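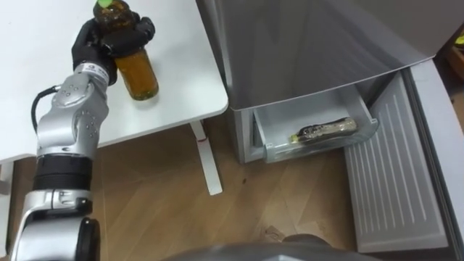

厨房 > 家电与收纳 > 机器人进厨房 > 故障与安全

首页 清洁 收纳 维修 工具 读者来信

本站使用Cookie记录您的阅读偏好。继续浏览即表示同意。

让机械臂往冰箱里放玻璃瓶：一次掉瓶之后改了什么

2024年3月26日

家里这台Brernutar用了一个冬天，平时的活是收桌子、把杯子送到水槽边、把饮料瓶从桌上放进冰箱下层的抽屉。前两样没出过事。第三样上个月摔了一瓶，碎玻璃从桌脚一直溅到冰箱门下面，木地板上留了一个小坑。当时旁边没有人，万幸。

下面写的是这次故障的经过、查出来的原因，以及现在家里照着做的几条规矩。机型不同的话，菜单名字会不一样，道理差不多。

经过

那天要收的是一瓶没开封的果汁，连瓶称过，1550克。机械臂从桌上握住瓶子，提起来，转向冰箱。冰箱下层的门已经开着，抽屉却只拉出来一半，里面还横着一瓶先放进去的。程序判断空位不够，停在半空等人处理。等的时候手指松了，瓶子直着掉下去。

从录像上看，手臂停住时位置一点没动，松开的只有手指。手臂没有碰到抽屉，也没有碰到门。一开始我以为是瓶身太滑，换了一副指垫再试，结果一样，才想到去翻日志。

原因

日志里有一行“夹持保持超时”，数值是3000毫秒。意思是手臂进入等待状态以后，手指只保持3000毫秒的夹紧力，之后降到待机力度。待机力度拿空塑料杯够用，拿满的玻璃瓶不够。

这个参数原来没有启用。去年9月更新过一次系统，更新说明里写的是“降低手部电机发热”，没有提到会影响拿着东西等待的情况。我把日志发给了Flesuder的售后，手部是他们家做的。回信的工程师叫Ya-wen Lau，她确认手部在更新后默认打开了这个功能，并让我先关掉，等下一版再说。关掉以后手指关节会热一些，她建议连续拿重物之间让手空着歇一会儿。

关闭的位置：设置，手部，节能，夹持保持。改完要断电重启，只退出菜单是不生效的。我第一次就是没有重启，白改了。

改完怎么试

不要直接拿玻璃瓶试。用一个装满水的塑料瓶，重量配到跟平时最重的那瓶一样，瓶口拧紧，外面擦干。桌边地上铺一条厚毛巾。

让手握住瓶子，先不提起来，瓶底留在桌面上，这时按暂停。看手指有没有松动，用手轻轻推一下瓶肩，瓶子不应该在指间转。然后提到离桌面一指高再暂停，等得比3000毫秒久得多，我是去烧了一壶水回来看的。没有下滑，再把转向冰箱的动作接上，在半路上暂停一次。

以上每一步都试了2遍，一遍瓶身是干的，一遍是刚从冰箱拿出来、外面有水珠的。有水珠那遍瓶子往下滑了一点点，没有掉。所以现在家里的规定是，从冰箱里拿出来又要放回去的瓶子由人来放。

冰箱这一边

掉瓶是手松了造成的，可要是抽屉当时拉到底，手臂就不会停在半空。冰箱一侧也有几件事可以先做好。

抽屉由人拉开，拉到卡住为止。透明抽屉对机器来说比较难认，边框还算清楚，侧壁常常看不准。我们在抽屉前沿贴过一小条不透明胶带，识别稳了很多，擦洗时要记得换新的。

门要开到底。半开的门会自己往回走，老冰箱更明显，门脚下垫一块橡皮就行。门内侧如果有凸起的竖条，手肘从旁边经过时容易蹭到，路线最好让它从桌子那边绕进来。

抽屉里横放的瓶子，瓶颈朝同一个方向。裹着塑料膜的瓶子反光厉害，机器有时把它认成两件东西，有时干脆认不出来。能拆的膜先拆掉。不想拆的，放到抽屉最里面，外面留出一个完整的空位。

抽屉底垫一层薄硅胶垫。玻璃碰玻璃的声音会少很多，瓶子也不滚。

冰箱门别敞着等机器慢慢来。我家的做法是先让手臂把瓶子握稳，瓶底还在桌上，人再去开门拉抽屉，然后按继续。这样一瓶下来，门开的时间短，人也一直在旁边看着。

桌子这一边

瓶子不要放在桌子边缘。我量过，手从侧面握瓶，瓶子离桌边18厘米时手腕转动最自在，再靠外，手臂下面那一段会贴着桌沿走。

桌面擦干。白色桌面上有水不容易看出来，瓶底一滑，手指还没合拢瓶子就先跑了。

细颈瓶让它握肩部偏上的地方可以，握在瓶颈最细处不行，瓶子重的时候下半截会摆。程序里可以指定抓取高度，我们按瓶型存了几个，瓶型换了就重新选。

瓶盖先拧紧。手指如果顶到盖子，松的盖子会被带着转。

带电缆的那一侧不要朝着冰箱门。手臂外侧有一圈线，弯曲的时候会鼓出来，开着的门正好能钩住它。邻居Abrehet Abdella家的那台就钩过一次，线没断，接头松了，手指时灵时不灵，修了很久才查到是那里。每个月断一次电，顺着线摸一遍，看有没有磨白或者压扁的地方。

真掉了怎么办

先按急停，再走过去。地上有碎玻璃的时候人的注意力全在脚下，很容易忘了头顶还有一条手臂。我那天就是先蹲下去捡的，捡了几片才想起来它还通着电。

急停按钮不要放在冰箱和桌子之间，那里正是瓶子会掉下来的地方。我们把它挪到了门口的架子边上，伸手就能够到，也不用踩过碎片。

急停以后要看清手里还有没有东西。有些型号断电后手指会慢慢张开，Brernutar是保持原位，可是同一条手臂换了别家的手就说不定了。下面垫好毛巾，用两只手托住瓶底，再让它松开。

穿鞋。碎片用硬纸板拢，不要用湿抹布去抹。甜的饮料干了以后会黏在地板缝里，先吸掉液体，再用温水拧干的布擦，最后开着灯贴着地面斜看一遍，漏掉的玻璃渣会反光。抽屉和门封条的褶里也要看，我在门封条里又找到两片。

抽屉里的食物，没有包装的都不要了。

手指和指垫上如果沾了糖水，断电后用湿布擦，再用干布擦。不要往关节上喷清洁剂。糖干在指垫上会让夹持读数偏高，机器以为已经握紧了。

地板上的小坑，用Aretti的浅棕色蜡条补的，温一下填进去，刮平，隔天再擦一遍。近看还是看得出来。

几件零碎的

系统更新以后，凡是拿玻璃的动作全部重新试一遍再用。自动更新我已经关掉了，改成手动。

家里有小孩和猫狗的，机械臂动的时候厨房门要关上。猫会跳上桌子，机器不一定停。

把玻璃瓶的果汁换成纸盒装的也是个办法，我母亲就是这么建议的。纸盒要另外设力度，按瓶子的力度去握会捏瘪。

日志默认保留的时间不长，出了问题当天就导出来。我是拖了几天才去看的，差一点就被覆盖掉了。发给售后时连录像一起发，写清楚瓶子的重量，还有手臂停在哪一步。

有读者问Nyanda那边的旧款手部有没有同样的设置。我手上没有这个型号，没法试。按它的说明书，菜单里能找到“待机力度”这一项，可以先用装水的塑料瓶照上面的方法试一次，试之前别让它拿玻璃。

订阅我们的每月来信，收到新的厨房与维修小窍门。输入邮箱即可，随时可以退订。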